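Tips from the Workshop: Practice Small Before You Reach for the Good Stuff

My neighbor Sabine Frerichs works on robot arms that learn to pick things up, and over coffee she told me how her group trains them. They do it in a computer first, in a make-believe room, and they change the lighting and the starting spot on every try. I went home and thought about my drawer fronts!

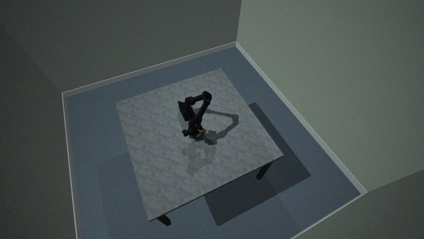 Her group compared two ways of practicing. One program got 4,000 tries with everything always set up the same, and the other got only 1,000, but each one a little different. The second did better when they moved the object – and that goes for people with chisels, too.

So when you learn a new joint, cut 3 in scrap before you touch the good board, and change something each time. Turn the piece around, move the lamp to the other side, switch to a harder wood. Keep your scraps in a box by the bench and pencil on each one what you changed (I use a soft pencil, it sands right off).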